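Group Project Report: Unpacking the Shopping
Team Verov (Kendra Gill, Berhanu Bogale, Laurier Campbell)
Supervisor: Diane Paquette
Submitted Friday, September 27, 2024

1. What we said we would do

Our proposal in July promised a two-armed system that would unpack a week's shopping and put it away. Diane wrote "which cupboard?" in the margin. By the second meeting the shopping had become fruit, the fruit had become plastic, and putting it away had become putting it on a plate. We still think this was a fair project.

2. How the work was split

Berhanu did the teleoperation and drove most of the demonstrations. Laurier trained the policy and was in charge of the shared folder, which explains the folder. I (Kendra) wrote the scoring script, bought the fruit and am writing this report, having missed the meeting where it was handed out.

We recorded 264 demonstrations and threw away 16. Most of those were Berhanu sneezing while holding the leader arms. The rest were saved under the same name as each other.

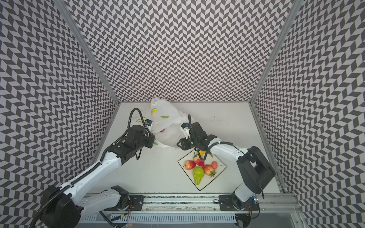

The bag was the hard part. We had planned for the fruit to be difficult, and wrote two pages on grasping round objects that Diane has kindly let us move to an appendix. A bag has no fixed shape and changes it every time you touch it. Our method was to have the left gripper take hold of the edge while the right one did the fetching. The lemon slices printed on the plastic were my choice, made in the shop, in a hurry. Laurier maintains that buying a bag with pictures of fruit on it for a fruit detection project was sabotage. An early detector agreed with him and spent an afternoon reporting lemons. We relabelled 400 images by hand and it mostly stopped.

3. Results

We ran 3 sets of trials. Strawberries did best, as the leafy cap gives the fingers something to close on. Peaches rolled. The pear was fine when it came out lengthways and hopeless otherwise. The commonest failure was the left arm letting go early, after which the bag shut and the right arm pinched plastic until the timer ran out.

4. What we would change

Start with the bag. Agree file names in week one. Buy a plain bag.

Thanks to Nathalie Fortin for the loan of a second plate after the first one met the floor.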